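Bristell opens equipment planning service for small laundries, guest houses and care homes

Unditz, August. Bristell, the equipment advice firm, has opened a planning service for smaller organisations that are thinking about buying robots to help with linen, clothing and other soft goods. The service, called Brukia, is meant for people who have a laundry room, a tight budget and a great many questions, and who would like to talk them through with someone before any money changes hands.

Brukia begins with a visit. One of our planners spends a working day on site, from the first load in the morning until the last trolley goes back upstairs, and writes down how the work is done at present, who does it and how long they spend on it. The planner then comes back with a written budget covering purchase or hire, fitting, training, spare parts, insurance and the running costs for the first three years. The visit and the written budget together cost 1,155 euros, and the whole of that sum is taken off the bill if the customer goes on to use us for the buying stage.

"We have all sat in those meetings where somebody puts a glossy brochure on the table and everyone looks at the price on the back page," said Subira Ondieki, who leads the Brukia team. "The price on the back page is a perfectly good place to start, but then there are the jaws that wear down, and the afternoon when the machine is waiting for a part, and the colleague who needs a week to get comfortable with it. I would much rather we all had a cup of tea and went through those things in the spring than found them in the accounts at Christmas."

Cloth is where a good deal of the planning time goes. A box keeps its shape when it is picked up, and a jumper or a towel does not, so the choice of gripper matters a great deal to what a buyer ends up spending. Our planners now ask every customer to set aside a selection of their own everyday items, the worn and fuzzy ones included, so that gripping can be tried on the fabrics that will really be handled and on the surfaces where they usually lie, beds among them.
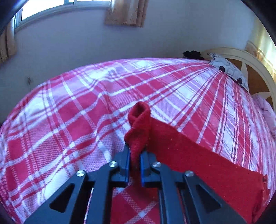 PLANNING AND BUDGETS

A pair of parallel jaws holding a twisted fold of soft red cloth above a plaid bedspread shows the kind of work we mean. The fold is in the grip while the rest of the cloth trails off to one side, and it is that trailing part which takes up so many of our conversations with buyers. Should the budget allow for one arm or two? Is picking up enough for the first year, with the folding left to staff? We like to settle these points early, as they change the figures more than almost anything else on the list.

The first customer to go through the full service was Kļaviņa, a family-run guest house with its own laundry. The owners had put aside money for a single large purchase. After the site visit they chose to spread it over two stages, beginning with a hired sorting station and keeping 3,182 euros back for spare parts and staff training.

"I will admit I wanted to buy everything at once, and I had already cleared a corner for it," said Rasmus Vītola, who manages the house. "Subira walked round with me, looked at the doorways and the sockets, and asked how many of our blankets were the thick sort. I hadn't thought about the blankets at all. We have a plan now that my sister and I can both read, and the bank could read it too, which was a great help to us."

Every Brukia budget sets out the same headings in the same order, so that quotations from different suppliers can be laid side by side. Bristell takes no commission from manufacturers. Customers receive the planner's notes in full, along with a list of questions to put to suppliers, and they are free to take both elsewhere if they prefer.

Budgets are delivered within 90 days of the site visit. Organisations that would like to try equipment before deciding can add a trial period for a further 2,000 euros, covering delivery, setting up and collection, with a planner on hand by telephone throughout.

Visits can be booked now for the autumn. We are happy to speak to people at any stage, including those who have only just begun to wonder whether any of this is for them, and there is no charge for a first telephone call.

About Bristell

Bristell advises small and medium-sized organisations on choosing, paying for and looking after working equipment. Its office is in Unditz, and its planners travel to customers throughout the region.

Press contact: Subira Ondieki, Brukia team, Bristell, Unditz. Telephone calls are welcome from 9 a.m.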